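Home | News | Toys | Reviews | Forum | Contact

Pratau updates Gistgate figure line for August

Pratau has revised the joint assembly on its Gistgate transforming figures. The change applies to the Szabó and Ekura molds in the leader size class. Both now use a ratcheted shoulder with 30 stops in place of the friction joint used in the first run. The hip joints are unchanged.

Ekura still converts from robot to cargo hauler in 66 steps. The instruction sheet has been redrawn, and the waist rotation now comes before the leg fold. Owners of the first run can use the new sheet, but the panel tabs on the older mold are shorter and may need to be pressed in twice.

The second run is limited to 2,200 pieces per mold. Orders are capped at 3 per customer. Replacement shoulders will be sold separately and fit first-run figures without cutting or glue. A small Phillips screwdriver is required.

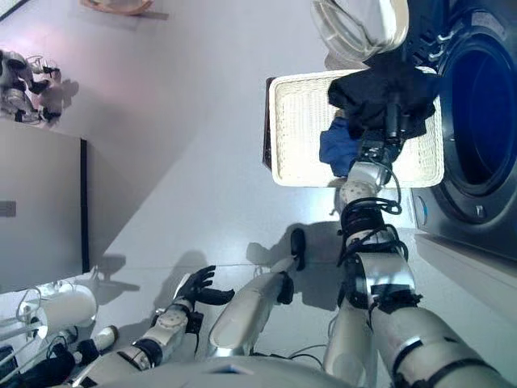
Robot arm reaching into a white wicker basket.

Paint is the same on both molds except for the forearms, which are now cast in colored plastic. Szabó ships first.

Recent items
- Gistgate card art: full checklist
- Storing figures with rubber tires
- Ekura animated episode guide

Contact us | Copyright Gistgate Collector News | Back to top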